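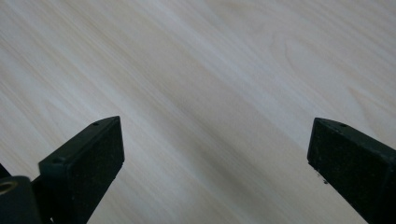
Zoser hand gripper, fingers open over the pale bench top.

Aug 19, 2021

Zoser hand-held gripper kit, on loan from Dendarus. Second session with it. The first was spent on charging, pairing and finding the right cable, and there's nothing from it worth writing up.

The offer as it stands: two hand units, the logging software and a year of support. Sylvain Marchal has the quote. Spare finger pads are sold separately and I think that will matter more than the headline price, see below.

Fingers first. Dark green-black plastic, and each has a small round hole in the top edge near the tip. The manual doesn't mention these holes at all. I have asked Dendarus whether we can use them to fix our own tips, as we would want something narrower for the connector trays. No answer yet.

The pads are matte and speckled, with a fine texture to them. A few pale crumbs have collected along the lower edge of the right one. Dry brush first, then a damp cloth if that doesn't shift them. The leaflet says no solvents. Would like to know how the pads hold up in the packing area, where there is always card dust about – our own bench is clean by comparison.

Grip trials this morning, all on the bench. Small cartons fine. Cable ties fine if they are picked up across the width, hopeless lengthways. Washers flat on the wood could not be lifted except by sliding them to the edge first. The Tsang unit we had in February had the same trouble with washers, so I'm not marking Zoser down for it.

Trigger is light, a bit too light for me. Sylvain likes it. After twenty minutes or so my wrist knew about it, though I was holding the unit further out than the manual recommends. Try again tomorrow with the elbow supported.

Logging: did 22 short recordings, of which 2 failed to save. Both failures came straight after a battery change, and a restart of the software cleared it. Reported to Dendarus with the log files attached. The opening width readout goes back to the same value each time the fingers are fully open, which the Tsang never managed.

Pad life is given as 2,000 cycles in the leaflet. We would get through that quickly if both units were in daily use. Need a price per pair before anyone signs anything.

Husent have also offered a demo. Sylvain wants to see theirs before deciding and I agree, but the loan on this one won't wait for ever.

To do:
Chase Dendarus on the tip holes and pad price.
Repeat the carton trial, 100 picks, same operator throughout.
Battery change test with the software left running.
Borrow the thin foam sheet from stores and redo the washers on that.
Ask Husent whether their tips come off without tools.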